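Caldeira Gallery: Sorting Tasks and the Rules We Wrote for Them

Page 4 of the good practice pages. Text by Imelda Baluyot, with notes from Afonso Amaral.

I was asked to put together a gallery for our recording rules, and I said yes before I had reread the rules. There are 20 of them. Some are good. Some read like they were written by a person who has never had to put a stapler back in a box. The Caldeira set has 3,481 recorded runs in it, all of people doing small desk jobs by hand, and the robots at the other end are supposed to learn tidy habits from them. Whether they do is a question I'll leave to whoever has the numbers. What I can speak to is whether the rules make sense when there's a real tray on a real desk.

The rules came out of a workshop in August. Druvel supplied the first draft, we crossed out a third of it, and a good part of what we crossed out crept back in under new headings. Afonso thinks the current version is close to done. I think it's long.

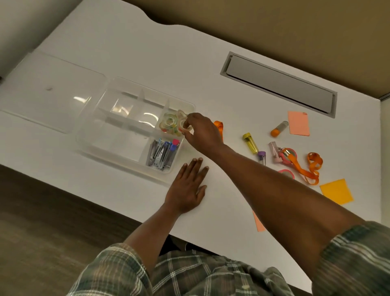

Page last changed: August, 4:40 p.m. (I.B.) – wording of rules 6 and 11

Office supplies, mid-task. One hand in the tape compartment, the other flat on the desk. Tape rolls and staplers have their own compartments, and the glue stick, scissors and sticky notes are still out on the desk.

Rule 6 says the hand that isn't working should stay "in a neutral and visible position." I fought the word neutral for two weeks and lost. Flat on the desk is fine by me. So is holding the tray still, if the tray needs holding. The first draft would have had people keep the spare hand in their lap, and I have yet to meet anyone who sorts a box of stationery that way.

Rule 7, one item per grasp. Good rule for staplers. Poor rule for tape rolls, which like to come up in twos. Afonso's note says to mark a double pick as a double pick and move on, and for once I agree with him.

Rule 9, clear containers. The draft banned see-through trays because of glare from ceiling lights. A supplier's talk had convinced somebody that glare "ruins" a recording. We went back through 243 runs with clear plastic in them, and the labelers had asked for a redo on so few that the ban got dropped to a recommendation. I would have dropped it altogether. People own clear plastic trays. A robot that can only cope with matte ones is going to have a short career.

Rule 11, lanyards, straps and anything else that tangles. The old text told the operator to "lay flexible items straight before starting." The new text says leave them how they fall. Straightening everything first gives you a very pretty recording of a job no one has. Druvel still objects to this one, on the grounds that it makes the runs harder to compare. They may be right about that. I still wouldn't change it back.

Rule 12 covers markers and scissors in the same workspace. It asks for a "risk statement" per object. For scissors, fine, write one. For a glue stick I have been typing "none" into that box since spring, and I can't see who reads it.

Rule 14, sleeves. Rolled or fitted at the wrist on the working arm, any pattern, any color. The draft wanted plain gray clothing only. Of the 2,010 runs cleared for release so far, a large share were made in whatever the person wore to work that morning, and the review found no reason to hold them back.

Rule 17 says every finished tray must match a reference layout. This is the one I trust least. Who decided that markers go with staplers, or that they don't? The layouts were drawn up at Nundimby for a different set of objects and carried over without much thought. If an operator puts the tape somewhere sensible, I'd call the job finished. The checklist calls it a fail. Afonso says a standard has to stop somewhere, and that a robot given two right answers will find a third. My answer is that people live with five or six right answers in every desk drawer.

Rule 20 is the sign-off. It takes longer than the sorting.

Comments on rules 6 to 14 are closed until the next draft. Rule 17 is still open, and I'd like to hear from operators – the ones who fill the trays, please, before the ones who buy them. Send notes to Afonso Amaral with the rule number in the subject line.

Next page: kitchen items. Previous page: folding.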